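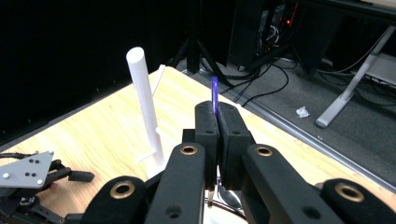 4. Setting Up Label Stock and Print Profiles

This section covers loading label stock, calibrating the gap sensor, and assigning a print profile on the Menero desktop label printer. Complete Section 3 (Driver Installation) before you start. The steps apply to both the USB and the network versions unless noted.

4.1 Loading a roll

1. Set the power switch to OFF and wait for the status light to go out.
2. Press both side latches and raise the cover until it locks open.
3. Slide the roll holders apart and seat the roll with the printable side up. The leading edge must feed from the top of the roll.
4. Release the holders. They center the roll on their own. Do not force them inward.
5. Pull the leading edge under both guides and past the tear bar.
6. Close the cover and press down on both corners until each latch clicks.

CAUTION: The print head stays hot after long jobs. Do not touch the head or the metal bracket behind it when the cover is open.

NOTE: Rolls wound with the labels facing in need the reverse spindle (part 412), sold separately.

4.2 Calibrating the gap sensor

Calibrate each time you change to a different label size or backing. You do not need to calibrate when replacing a roll with one of the same type.

1. Set the power switch to ON. Wait for a steady green light.
2. Hold FEED until the light blinks twice, then release.
3. The printer advances 3 labels and stops with a gap at the tear bar.
4. If the light turns amber, the sensor did not find a gap. Check that the stock is under both guides and repeat step 2.

Continuous stock has no gaps. Select Continuous in the driver under Media Type and skip this procedure.

4.3 Assigning a print profile

1. Open Wikadus Print Manager and select the printer.
2. On the Profiles tab, click New.
3. Enter the label width and height as printed on the carton. Do not include the backing.
4. Set Resolution to 300 dpi. Lower settings are available for drafts but may make small barcodes unreadable.
5. Set Darkness to the middle position and print a test label.
6. Adjust Darkness one step at a time. Bars that run together are too dark -- broken bars are too light.
7. Click Save to Printer. Profiles saved only to the computer are not available to other users on the network.

NOTE: Error 973 during step 7 means the printer memory is full. Delete an unused profile and save again.

4.4 Network version only

Print a configuration label before moving the printer to another subnet. The address on the label is needed in Section 5.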